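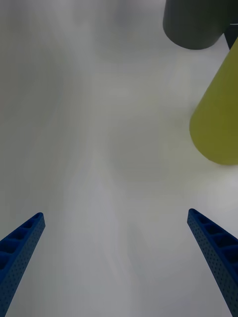
Omwood Tenants' Association, Newsletter and History Group

The laundry on the ground floor

When the Omwood buildings opened, none of the apartments had a hookup for a washing machine. The architects put a shared laundry on the ground floor of each block instead, with a row of machines along one wall and a drying room behind. Most of those rooms are gone. The one in Block C is still running, and on a weekday morning it is the busiest place on the property.

Yuk-lan Kwok has used it since she moved in with her parents at age nine. She comes down at 6 a.m., before work, when she can get two machines side by side. "My mother had the same two," she said. "They were different machines then, but it was the same spot. She didn't like the ones by the door because of the draft."

The first machines were bought secondhand from a hotel and ran on tokens. Tenants bought the tokens at the rent office, four to a strip, and the strips became a kind of small money in the building. Children were paid in them for carrying groceries. Kwok remembers her father losing a strip at cards and having to explain it upstairs.

Tokens lasted until the rent office closed. The association's records for the next few years are thin, but they show that the machines were switched to coins and that the coin boxes were broken into twice in one January. After the second break-in the landlord, Oprea, proposed shutting the room and renting the space out for storage. A letter to tenants said that most people now had machines of their own.

That was not quite true. The association went door to door in Block C and found that 60 of the apartments had no washer, and that in a good number of the others the washer was hooked up to the kitchen tap with a hose, against the terms of the lease. The survey sheets are still in the filing cabinet. Some of the answers run onto the back. One tenant on the fifth floor wrote that she had a machine but would not use it after supper, as the man below worked nights and she could hear him get up.

Oprea backed down on storage but would not pay for new equipment. The association raised the money over two winters, mostly through a monthly supper and a raffle, and bought four washers and two dryers from Festico, a supplier that was closing its warehouse. They cost less than expected. Getting them through the door cost more, and a section of the frame had to come out. The patch in the brickwork is easy to find if you look to the left of the entrance.

Lorcan Hennessy looked after the machines for the next eleven years. He had worked on elevators and said washers were simpler, except that people put more things in them. He kept what he took out of the drain filters in a coffee can: buttons, hairpins, a house key, a chess piece, a good many guitar picks. He taught anyone who asked how to clear a filter and change a belt, and he wrote the instructions that are still taped inside the cupboard door. They are short. The one for the second dryer says only, "Lift the door a little. Now close it."

The room had its arguments. The longest was over whether you could take someone else's wash out of a machine when it had finished. The notice board shows the rule changing over time. An early card says never. A later one says after fifteen minutes, and the current one says after ten, provided the clothes go in a basket and not on the floor. Drying sheets on the lines in the back room was banned for one summer when the wall showed mold, and allowed again once a fan was put in.

The lease on the room comes up for renewal every few years, and each time the same questions are asked about water, heat and insurance. Last time the premium went up by $396 and the price of a wash had to rise with it. There were complaints, but use did not fall. Edon Street, two blocks over, lost its own laundromat that same spring, and the association now lets people from there use the machines in the afternoon.

Kwok has a washer of her own these days, a small one, in what used to be a closet. She uses it for towels. Everything else still goes down in the elevator. She said her apartment has nowhere to hang a bedsheet, and that she would rather hear the news from the neighbors than wait for it to come under the door in an envelope.

Hennessy's coffee can is on the shelf over the sink. The key has never been claimed.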